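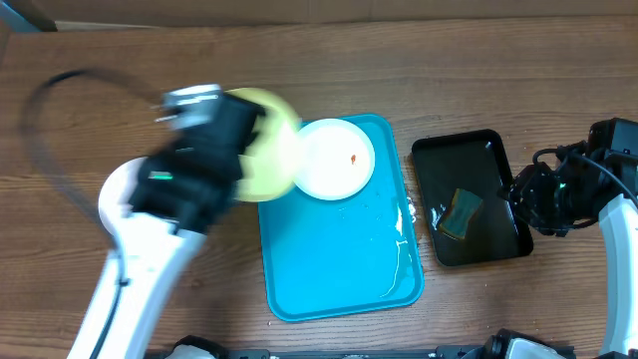
# Getting white rings out of a wooden table

Somebody put a hot mug down without a coaster. We won't go into who. I live alone.

A white ring is moisture caught in the finish, and you can usually coax it out with stuff you already own. A black ring has gone down into the wood, and that's a longer weekend than I'm prepared to describe.

## What you need

- a clean cotton T-shirt you've stopped pretending you'll wear again
- an iron, no water in it
- plain mayonnaise or petroleum jelly
- paste wax (I use Zitness; the tin is ugly and lasts forever)

## First, try doing nothing

Leave the ring alone overnight. Fresh ones sometimes fade by breakfast, and you get to feel competent without standing up.

## Then try the grease

1. Smear a thin layer of mayonnaise over the ring.
2. Leave it for at least an hour. Overnight is better if you don't have a cat.
3. Wipe it off with the grain and buff with a dry part of the shirt.

Jocelyn Policarpio, who taught the Mkhize evening class I took in May, prefers petroleum jelly and has opinions about people who use mayonnaise. Both have worked for me. Only one of them made the dining room smell like a deli.

## Then, carefully, the iron

1. Empty the iron. Empty it again.
2. Set it to the lowest heat and turn the steam off.
3. Fold the T-shirt double and lay it over the ring. No printed logos, unless you'd like the 2009 fun run on your table permanently.
4. Press for five seconds, lift, look. Repeat, moving the iron a little each time.
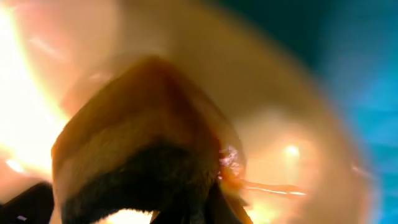 *Close up: tan on top, dark and slightly fuzzy lower down.*

Stop as soon as the ring is gone. If the finish feels tacky, stop sooner. I once kept going for 17 presses out of sheer stubbornness and got a dull patch bigger than the ring I started with.

## Waxing

Let the table cool for 26 minutes, or however long your sandwich takes. Rub on a thin coat of wax, wait until it hazes, and buff. Thin means thin. The first time, I used half a tin and my plates slid around for a week.

Don't do this on shellac. It softens with heat and will take a fine impression of your T-shirt's weave. If you don't know what finish you've got, test the underside first, where only the dog will judge you.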